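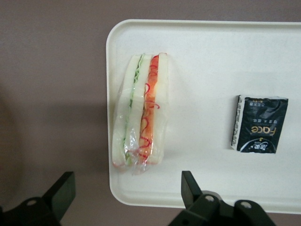
Most written rules for robots that handle food were drafted by people who had a rigid box in mind. You can tell from the wording. "The gripper shall apply the minimum force needed to hold the item" sounds fine until the item is a sandwich in crinkled clear wrap with a flap of spare plastic hanging off one end, and then you have to ask what "hold" means. Hold the bread, or hold the wrap? A small flat packet on the same tray is a different problem again, and the usual rule has one sentence for both.

These notes go with the second half of the unit on handling rules. Read them with the Drundside house standard open beside you. I don't think it is a good standard. It is a typical one, and you will be handed something like it in your first job.

## Clause 4: grip force

The Drundside text sets one upper limit for "packed goods". Ask where the limit came from. Llinos Prosser went through the drafts for her project last July and found it had been copied from an older Clovelden document, where it applied to cartons. A limit with no test behind it is a guess with a clause number.

What I would accept instead:

- a limit stated per item type, with the test written down
- the finger pads named, because a limit measured on soft pads says little about hard ones
- a note of who may change the figure

## Clause 6: what counts as a good pick

The standard says a pick is good if the item "is transferred without visible damage". Visible to whom, and from where? A camera near the gripper sees the side facing it. A split seam underneath passes.

Kristóf Veres's answer is to check a sample by hand, and he is right, though he is vague about how large the sample should be. The Bostcombe trial ran 500 picks and checked 8 by hand. The report then uses the word "reliable". I would not sign that, and I'd like you to be able to say why in plain words.

## Clause 7: stopping

Better than the rest. It requires that the arm stop on loss of signal and stay stopped until a person restarts it. My only complaint is that it doesn't say what the fingers do. Open, and the item falls. Stay shut, and somebody may have to free a trapped thumb. Ama Darko argues for shut with a hand release; Oddur Ladefoged argues that it depends on the height. Both have a case. The standard should pick one and say so.

## Clause 9: hygiene

"Fingers shall be cleaned regularly." Delete this and start again. Recesses and fixing holes hold dirt, and a wipe over the flat faces doesn't reach them. A usable clause gives the method, the interval and the place where it gets logged. The Sulemana draft does all three and is half the length.

## For next time

1. Rewrite clause 4 so that it covers a soft wrapped item and a thin flat packet separately. One page at most.
2. Find one "shall" in the Drundside text that cannot be tested. Bring it with a reason.
3. Read Jui-lin Peng's comments on clause 6, which are in the shared folder. She is kinder to it than I am.

Hand in item 1 on paper, with your name on both sides if you use both.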